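We use cookies to measure how this site is read. Accept / Manage settings
Published Tue 27 August - Nyaga Applied Robotics Group

4.2 Test of the Firkell gripper kit

The Firkell kit is sold as a low-cost end effector for bench arms. It pairs soft ribbed fingers with a wrist camera, and the supplier, Flurnholm, offers a hosted service that turns recorded demonstrations into a control policy. We bought the kit at list price and had no contact with the supplier during the work.

The fingers follow the usual fin-ray pattern, in which diagonal ribs make the pad bend towards the load. This suits items of uneven shape, such as toy vegetables. Small rigid parts are harder - the contact area shrinks to the fingertips, and any error in height is passed straight to the grasp. We therefore gave most of the test time to knobs and small cubes.

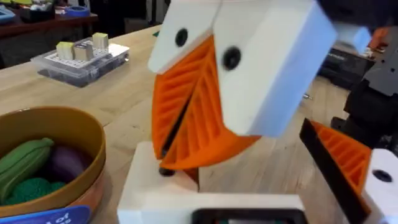 Figure 7. Firkell fingers with their tips just above a small black knob, wrist camera view.

Each task was demonstrated 32 times by teleoperation, and the recordings were sent to the Flurnholm service without editing. The full set held 1159 episodes, of which 27 were rejected on upload for missing joint data. Training took up to 400 minutes per task. The service gives no access to intermediate checkpoints, so we could not compare early and late policies.

Two limits of the kit should be noted. The wrist view loses sight of the contact point when the fingers close on a low object, and the supplied mount has no tilt adjustment. The Kullisum adapter corrects the second fault but adds weight at the wrist - we did not use it in the trials reported in Section 5.

Last updated: January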